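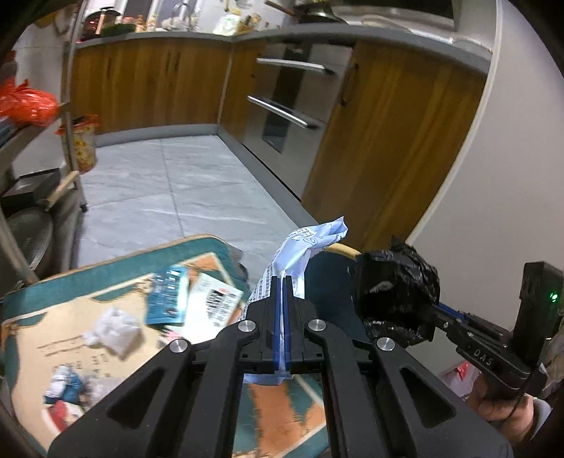 HOS 214 Lodging Operations
Handout 6: Pricing and Occupancy in Self-Catering Units
Instructor: Ulla Forsberg
Revised 11/24/25

1. Scope

These notes cover rate setting for small self-catering properties, meaning units with a kitchen, rented by the night or week, with no daily food service. Full-service hotels were covered in Handout 4. The terms are the same but the cost structure differs, and the formulas from Handout 4 should not be carried over without the changes in section 4.

2. Terms

Available unit-nights: the number of units multiplied by the nights the property is open. Nights blocked for repairs are removed. Nights used by the owner are not removed.

Occupancy: unit-nights sold divided by available unit-nights.

Average daily rate (ADR): unit revenue divided by unit-nights sold. Cleaning fees are left out of unit revenue in this course. Some booking systems include them, so check before comparing two reports.

Revenue per available unit (RevPAU): unit revenue divided by available unit-nights. It also equals ADR times occupancy.

Turnover: one departure followed by a full clean and linen change.

3. Worked case: Flusmont

Flusmont is a lakeside property with 17 cottages. Assume a base rate of 190 per night and a week in which every cottage is open.

Available unit-nights: 17 x 7 = 119
Unit-nights sold: 52
Occupancy: 52 / 119 = 43.7 percent
Unit revenue: 52 x 190 = 9,880
RevPAU: 9,880 / 119 = 83.03

Carry at least four decimal places for occupancy until the last step. Rounding to 44 percent first gives a RevPAU of 83.60, and the error grows when weekly figures are added up over a season.

4. Turnover cost

In a hotel, the cost of servicing a room is spread fairly evenly over the nights sold. In a self-catering unit most of it falls on the day of departure. Length of stay therefore has to enter the calculation.

Net revenue per stay = (rate x nights) - turnover cost - (nightly cost x nights)

Suppose turnover cost is 80 and nightly cost (power, water, supplies) is 15. At a rate of 190:

One night: 190 - 80 - 15 = 95
Two nights: 380 - 80 - 30 = 270, or 135 per night
Seven nights: 1,330 - 80 - 105 = 1,145, or 163.57 per night

A seven-night guest can be given a discount of up to 28.57 per night before the net per night falls to that of a two-night guest at full rate. This is an upper limit and not a suggested discount.

5. Minimum stay rules

A minimum stay raises net revenue per night sold and usually lowers occupancy. It also leaves gaps. With a three-night minimum, a two-night gap between bookings cannot be sold unless the rule is lifted for those dates. Most systems call this a gap exception. Floststead, the second case property, runs a three-night minimum in June with exceptions opened ten days before arrival.

6. Fixed costs

Fixed costs do not affect the choice between two rates for the same night. They do affect the decision to open for a low-season week. If opening the property costs 3000 for the week (front desk, grounds, heating of shared areas), the net revenue from all stays in that week must exceed 3000 for opening to pay. Costs that continue during closure, such as insurance, are left out.

7. Problems

7.1 Recompute the Flusmont week with two cottages blocked for repairs on all seven nights. Unit-nights sold and rate do not change.

7.2 Using the costs in section 4, find the lowest rate at which a one-night stay has a net revenue of zero.

7.3 All stays in a low-season week are two nights at 190. How many stays are needed to cover the opening cost in section 6?

Reading for next session: Awad, chapter 3, through the part on channel commissions. Problem sets go to Ximeng Tan. Students using the Drillel spreadsheet should export with formulas visible.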